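Home Shop Table Kitchen Care Guides Stockists Contact

Undico of Dekville

Filed under: Table linen / Everyday cloths / Square

The Penrose Tablecloth

We have been selling the Penrose for long enough now that people ring the shop and just ask for "the square one", and we know exactly what they mean. It's a plain washed linen cloth with a mitred hem, made for a table that gets used from breakfast onwards – homework, a pot of tea, somebody's tax, a roast chook on the weekend – and it was never meant to be kept in a drawer for visitors. If you've got a good cloth already, the one your nan gave you that comes out at Christmas, keep it. The Penrose is the other cloth, the one you can put a colouring-in book on!

It comes from the Stolleck mill already washed, so you won't get that stiff, cardboardy feel that new linen can have, and you won't have to spend a whole arvo ironing it before anyone's allowed to sit down. The weave is on the heavier side for a tablecloth. We tried a lighter one first (some of our older customers will remember it, and a couple of them still tell us off about it) and it blew about terribly on the verandah and showed every crease. The heavier cloth hangs straight at the corners and stays where you put it.

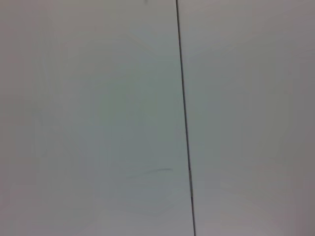
One customer wrote to tell us she had bought hers for the outdoor table and now keeps it in the kitchen all year, and that her only grumble was the hem, which she would have liked a bit wider. We've had a think about that hem and talked it over with Stolleck more than once. A wider one does look lovely, but it makes the corners bulky where the fabric is folded, and bulky corners take forever to dry on the line. So the hem stays as it is for the time being, with apologies to her and to anybody else who prefers a deep one.

Size and fit

The cloth measures 135 x 135 cm after washing, and that's the size we'd ask you to go by. Measure the top of your table, take that away from the size of the cloth and halve what's left, and you'll have your drop on each side. A table 90 cm square will have a nice easy drop that clears most people's laps. On a table 100 cm square it sits a little shorter, and we rather like it that way with children about, as there's less for small hands to pull. It does very well on a round table too, with the points hanging down between the chairs.

For a long table we'd steer you towards laying it on the diagonal across the middle, or having two side by side with a slight overlap. Please don't buy one and hope it will stretch. It won't, and we'll only feel bad when you post it back.

Colours

Oatmeal, Gum Leaf, Ink and Brick. We can send swatches if you ask, and we'd encourage it, especially for Gum Leaf – it's greener in morning light than it is under a kitchen globe, and more than one person has been surprised by it. 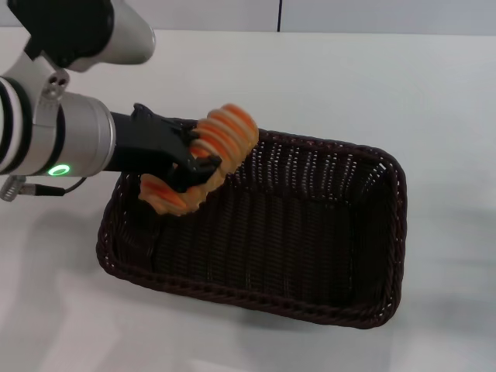
Oatmeal is the colour we sell most of and the one we'd suggest if you're stuck. It gets on with nearly everything, old timber, painted chairs, mismatched plates from the op shop. Ink is the dramatic one and hides a spilt glass of shiraz better than you'd hope. Brick divides people, and the ones who love it really do love it. If your table is white, have a look at what already lives on it before you choose: dark brown wicker against a white tabletop, as with the woven basket in the photo, is a strong contrast, and Oatmeal underneath would soften it nicely, where Ink would bring out the brown. A fruit bowl or your favourite teapot will do the same job of helping you decide.

Price

$84 for the cloth in any colour. Napkins are sold separately and come from the same dye lots wherever we can manage it, though do tell us in the order notes if an exact match matters to you and we'll go and hold them up together at the window.

Postage is worked out at the checkout. Locals are welcome to choose pick-up from the Dekville shop, and there's parking round the back next to the bakery (leave time for the bakery).

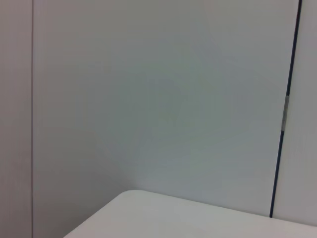

Looking after it

Cool or warm wash with ordinary washing powder, no bleach, and no fabric softener if you can help it. Give it a good shake and peg it by the hem in the shade, as Ink and Brick will fade in full summer sun. Dab at red wine with cold water straight away. Candle wax wants to go hard first – pop the whole cloth in the freezer for a bit, then lift the wax off with the back of a butter knife.

Ironing is up to you. If you like a crisp finish, iron it while it's still damp, on the wrong side. Most of us here just smooth it down with our hands and put the plates on.

Returns are accepted on unwashed cloths with the swing tag still attached. Gum Leaf is back in stock from February, and Brick can be ordered in if the shelf is bare.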